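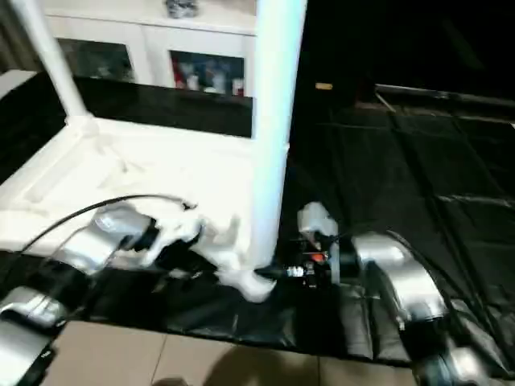 Plerkine is a small demountable shelter for seedlings, meant to stand on a bench and come apart for storage. Our group was asked to design the frame and the cover, and to write assembly steps that a new user could follow. All assembly work was done on a black sheet laid over the work surface. White parts such as the posts and the base with its raised ridges are easy to find against it, and small fittings are less likely to be lost. We kept this arrangement for the later trials.

Last updated: 3/2/25
Print this page | E-mail this page

2. Frame

The uprights are cut to 900 mm and the cross members to 700 mm. The first set was cut by hand and the ends were not square, so the joints leaned. Joar Engebretsen recut them with a miter box, and the lean at the top of the uprights was then small enough to ignore. No glue is used. Each pipe is pushed into its fitting with a slight twist and pulled once to check the hold.

3. Cover

We compared two fabrics, which we called Hepburn and Derkeck after the bins they came from. Hepburn is lighter but frayed at the cut edge. Derkeck holds a hem well and was chosen. The finished cover weighs 509 g with its ties.
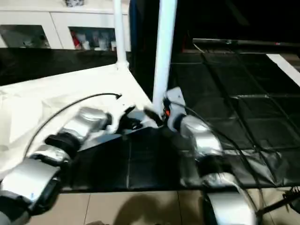
Figure 2. White cover fabric with creases, next to the quilted black mat.

Creasing was a problem in all trials. A folded cover keeps its fold lines and does not hang flat – this makes the lower edge look uneven even when the hem is straight. Rolling the cover on a spare pipe gave better results than folding, but the roll takes up more space in the storage bag.

4. Assembly order

The order we settled on is base, uprights, cross members, cover. Higinio Galindo also tried fitting the cover before the last upright. It saved a little time but the fabric caught in the joint and had to be pulled free.
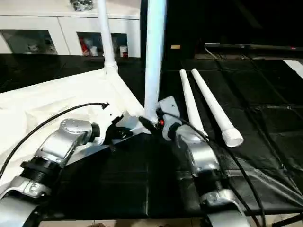

The method in the Stirnetti handout, where the whole frame is built flat and then raised, was tried in May and dropped. The joints opened as the frame was lifted, and almost every one had to be pushed home again.

5. Remaining work

The ties need to be moved closer to the corners. We also plan to mark the insertion depth on each pipe end – a pencil line is enough – and to repeat the assembly with users who have not seen the frame before. Wind loading was outside the scope of this report.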